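Home Projects People Openings Visit Contact

Search openings Enter a keyword Go

Last updated April 22, 2019

Call for participants: help us find out why the grippers let go

Illine is looking for 20 people to spend time this September using hand-held grippers, picking things up, putting them down and, we hope, dropping a few of them. You don't need any background in robotics. If you can clear a dinner table you have the skills we're after, and we'd love to hear from you!

Some history. Over the winter we recorded a long run of everyday tasks with our hand-held grippers: stacking cups, folding cloths, moving tools from one tray to another. The recordings were meant to teach the arm at our Brivard workshop how to do the same jobs. Then the arm started opening its jaws in the middle of a lift. It dropped a full glass jar from shoulder height, and two weeks later it let go of a 5 kg weight right over the spot where a technician had been standing a minute before. No one was hurt. We stopped all lifting above waist height the same afternoon, and that rule still stands.

Hidayah Menon went back through the logs and found 860 moments where the recorded jaw position jumped to "open" while the person's hand was still squeezing. The arm had learned from those. We know the jump shows up more often when the wrist is turned and when the person has been working for a while, but we can't say yet if the trouble is in the trigger sensor, the cable, the tracking or something in how people hold the thing when they get tired. A new trigger from Kumarasinghe cut the number down and did not get rid of it. All our recordings came from the same handful of staff, and we badly need other hands. Big ones, small ones, left ones, stiff ones. 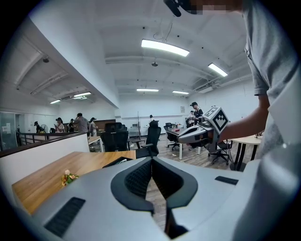 Grippers in use in the open office.

What you'll be doing

Each session lasts two hours with a break in the middle. You'll hold a gripper in each hand and work through a set of short tasks at a table. Some are easy, some are fiddly, and a few ask you to twist your wrists into positions you'd normally avoid. In the second hour we repeat the first set so we can compare. You'll also be asked to say "slip" out loud any time you feel the jaws do something you didn't ask for. That one word has been more useful to us in trials than most of our charts, so please don't be shy about it.

Everyone comes for two sessions, at least a day apart. You will not work near the powered arm. It's in another building, and it won't be running on anything recorded in this study until the fault is understood.

Who can take part

Anyone 18 or over who can stand or sit at a table for an hour and lift a light tool with both hands. We would especially like to hear from left-handed people, people over 60, and people who work with their hands all day (cooks, hairdressers, mechanics, gardeners). Mild arthritis is fine, just mention it when you write. Please don't sign up if you've had wrist or shoulder surgery in the past year.

Pay and practical things

You'll get $100 per session, paid at the end of each one, plus bus fare or parking. If you need to stop early for any reason you're still paid for the full session. Wear short sleeves or sleeves that roll up, and leave rings and bracelets at home if you can. Water and snacks are on us.

We record the jaw position, the grip force and video of the tasks. The recordings are shared with our partner Indcombe, who are building a test rig for the triggers, and with no one else. Names are kept apart from the data. You can ask us to delete your recordings at any point before the end of the study.

How to sign up

Write to Patricio Valcárcel through the contact page with "slip study" in the subject line. Tell us which hand you write with, what kind of work you do or used to do, and which times of day suit you. Evening slots are available. Patricio will send the consent form and a short safety sheet, and he's happy to talk on the phone first if you have questions about the drops or anything else.

Everyone who takes part will get a copy of what we find, including the parts that make us look bad.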